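June 2, 2024

Second batch of iron gall ink, working from the 1844 recipe in the Briltden copybook. Galls are the Orkham lot, crushed coarse this time. The first batch went through the mill too fine and the sludge never settled.

100 g galls in rainwater, left 11 days with a cloth over the jar. Strained twice. Color before the iron went in was a weak tea brown, a bit darker than batch one. 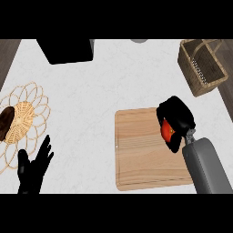
Added the iron sulfate in three parts and stirred with a glass rod. It went purple-black on the second part. Gum arabic last, dissolved separately – the copybook says to throw it in dry, but that gave lumps before and I didn't want to strain again.

Test strokes on the Rinine rag paper, steel nib. Goes on pale gray, darkens to a fair black after 20 minutes. Slight feathering on the downstrokes. No feathering on the sized sheet.
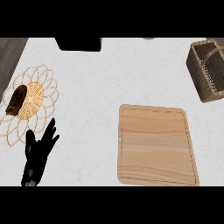 pH strip reads lower than I'd like. Might cut the sulfate next time and see if the black holds. Leave the clove out too, the smell is strong and I can't see that it kept the mold off.

Strips from both batches are in the south window, half covered with card. Check in July. Need more gum and another box of nibs.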